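Search this site... robots, rules, Go

Who Tells a Robot What It's Not Allowed to Do?

Reading time: 6 minutes

My niece asked me last week if robots have rules, and I said yes, loads of them, and then she asked who writes them and I talked for so long that her cereal went soggy. So I figured I'd write it down for the rest of you!

A robot doesn't know what a finger is. It doesn't know what "ouch" means either. If a person's hand is in the way, a plain robot arm will just keep going (like a door closing). So people who build and use robots sit down and agree on rules, and when lots of people agree on the same ones and write them out carefully, we call that a standard. You already use standards every day. A plug fits in the socket because somebody agreed on the shape.

Where I work, at Lumurik, we teach robots kitchen jobs, and our rule book starts with the stop button. Everyone has to know where it is before the robot gets switched on. My boss, Dineo Chauke, makes new people close their eyes and point to it. I pointed at a coat rack on my first day.

Next comes the "keep out" space. Stretch your arms out and turn in a circle. Everything you could bump is inside your reach, and a robot has a reach too. When the arms are running, we stay outside of it, even if we've dropped something really good in there.

Then there are rules about the job itself, and steamed buns are my favorite job of all.

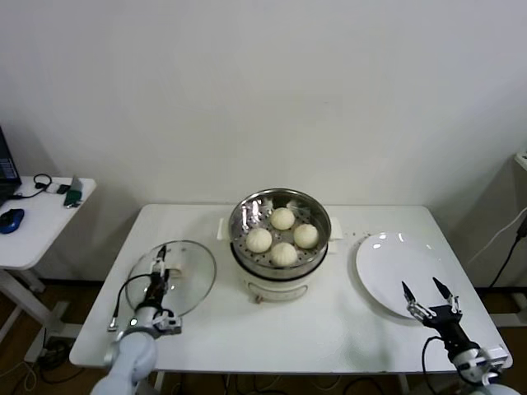
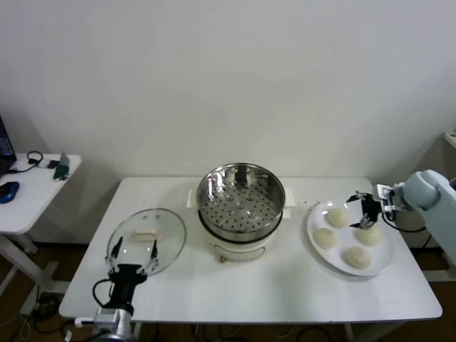
Lids get a whole page in our book. Steam can burn you, and glass can break, so the rule says a robot should hold a lid firmly and move it slowly. How firmly? Well, that's a tricky one! Squeeze too softly and the lid slips. Squeeze too hard and something might crack. Soft food needs a different squeeze again, so we set a limit for each thing the robot picks up.

We have a cleaning rule too. Anything that touches food people will eat has to be clean, and that goes for grippers just like it goes for your hands.

Last rule: if something looks wrong, stop first and talk second. You won't get in trouble for stopping a robot, even if everything was fine. I once stopped ours for a moth.

Want to try it at home? Ask a friend to be the robot and write them rules for making a sandwich. Then watch what they do with the jelly.

Comments

Rhiannon: My class did the sandwich game and our robot put the jelly on the outside of the bread. We forgot to write "inside."

Jacobus Sithole: Can the robot press its own stop button?

Chantelle M.: I want to know what happened to the moth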